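The Case for the Shared Snack Bin
Published by the Ekwueme Office of Workplace Services
January 20, 2021

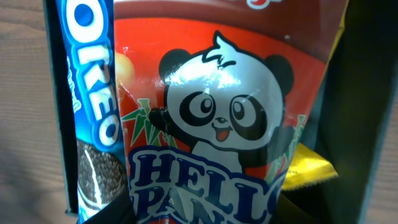
Hello Panda and Oreo packages standing upright in a dark container.

Few matters handled by this office produce as much correspondence as snacks. Over the past year the question of whether the company should continue to stock shared bins on each floor, or replace them with a monthly allowance paid to each employee, has been raised in three separate staff surveys. It is the position of this office that the bins should stay, and that the way they are packed deserves more attention than it has received.

The argument for an allowance is easy to state. Tastes differ, dietary needs differ, and an employee who never eats cookies receives nothing from a bin filled with them. Under the proposal circulated in May, each employee would receive 12 dollars per month to spend as he or she wished. The proposal is fair in a narrow sense. It treats every person alike and it removes the work of ordering, storing and refilling from the Services budget.

What it leaves out is the purpose the bins serve. A snack bought with an allowance is eaten at a desk. A snack taken from a shared bin requires the employee to stand up, walk to the counter and, very often, speak to someone from another team. When the Lukamska building opened with 40 employees on two floors, the bins were the only thing the two floors had in common apart from the elevator. Several working arrangements between the claims and records teams began at that counter, and the managers of both teams have said as much in writing.

There is also the matter of cost. Packages bought by the case are cheaper than packages bought singly at the corner store, and 12 dollars at retail prices does not go far. The bins supply more food for less money, even after the hours spent filling them are charged to this office.

The stronger complaint concerns the bins themselves, and here the critics have a point. For some time the practice was to empty a delivery into whatever container was nearest. Packages lay flat, one on top of another. The popular items were dug out first and the rest sank. At the Furnar site, items well past their printed date were found at the bottom of a bin that had been refilled every week without once being emptied. Employees who reported that there was "never anything good" were describing a storage problem, and an allowance would be an expensive way to solve it.

This office favors a plain rule: packages stand upright, fronts facing the user, with the tallest along the side or at the back. Small packets should not be allowed to slip behind large boxes, where they are easily missed. A cheerful cartoon on the front of a package is of no use to anyone if it is pressed against the bottom of a bin. When the fronts can be seen, an employee can choose in a moment and leave the remaining packages where they were. Standing packages are also less likely to be crushed, a consideration of some weight where filled cookies are concerned.

A dark container is acceptable, and many prefer it because it shows fewer marks. It does make small items harder to find. Sites using dark bins should therefore keep fewer packages in each and refill more often. The Erero site has used 8 bins on this basis since it reopened, and requests for missing items have fallen there without any increase in the order.

Dietary needs remain the most serious objection, and it should be answered directly. Sweet snacks should never fill every bin on a floor. At least one bin should be kept for items without nuts or dairy, clearly labeled, and packages should remain in their original wrapping so that the ingredients can be read. Loose cookies decanted into jars look attractive in catalogs but give the reader no information at all, and this office does not support their use.

Sites that wish to comment on the upright packing rule may do so through the usual form. Until the May proposal is formally withdrawn or adopted, orders for all floors will continue on the present schedule.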